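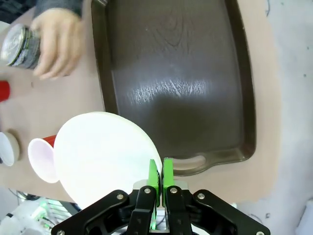
4.2 Mixed-table clearing

The second task block concerns the clearing of a table on which crockery, drinking vessels and packaging have been left in no fixed order. It was chosen since it is the chore most often named when people are asked what they would hand over to a machine, and because it joins three problems that are usually studied apart: lifting thin rigid objects, righting or gathering objects that lie on their sides, and sharing the work surface with a person.

Figure 3. Plate grasp at the rim during mixed-table clearing, wrist view. The plate stands tilted on its edge between the green finger pads; a brown tray lies beyond it, cups lie on their sides to the left, and a hand holds a can at upper left.

Each trial began with a spoken start signal and ended when the operator judged the table clear or when the controller reported a fault from which it could not recover. We ran 304 trials under the Sendell planner. A trial counted as a success only if every item reached its assigned place without being dropped and without the emergency stop being pressed. Time was not limited, although trials in which the arm stood still for longer than the planner's own waiting period were closed and scored as failures.

Of these trials, 109 met the success criterion. The figure is lower than that reported for the single-object block in Section 4.1, and the difference is larger than we had expected from the number of objects alone. Inspection of the logs suggests that most of the loss arises at the plate. A plate lying flat offers no clearance beneath the rim for a parallel grasp, and it must first be tilted or slid to the table edge. Once it stands at an angle, as in Figure 3, the rim can be taken between the pads, but the grasp is then narrow compared with the width of the object, and small errors in wrist angle produce a large swing at the far side.

Cups gave less trouble when upright. When lying on their sides they tended to roll on first contact, and the planner, which assumes that an object stays where it was last seen, often closed on empty space. Ocampo and Karagiannis have proposed a re-detection step after each contact. We tried a simple form of this and found that it reduced missed grasps but lengthened the trial, in some cases to the point where a person would have finished the whole table in the meantime.

The shared condition, in which a person handled items at the same table, is reported separately in Table 5. The controller slows the arm whenever a hand is detected in the work area. This is a cautious rule and we do not propose to relax it. Its effect is that the arm spends much of a shared trial waiting, and the gain from having two agents at the table is small. Papadakis reached a similar view for tool sorting on the shop floor, where the worker's path is more regular and easier to predict.

Glossy surfaces remain a source of error. Overhead light reflected from a tray can hide its edge from the wrist camera, and plates may appear almost uniformly white. The depth estimate degrades in both cases. Changing the room lighting would help, but a household system cannot rely on it.

We therefore regard unattended clearing of a mixed table as not yet practical with a two-finger gripper of this type. Clearing of cups alone, set upright and spaced apart, is within reach. The stacking of cleared plates is treated in Section 4.3.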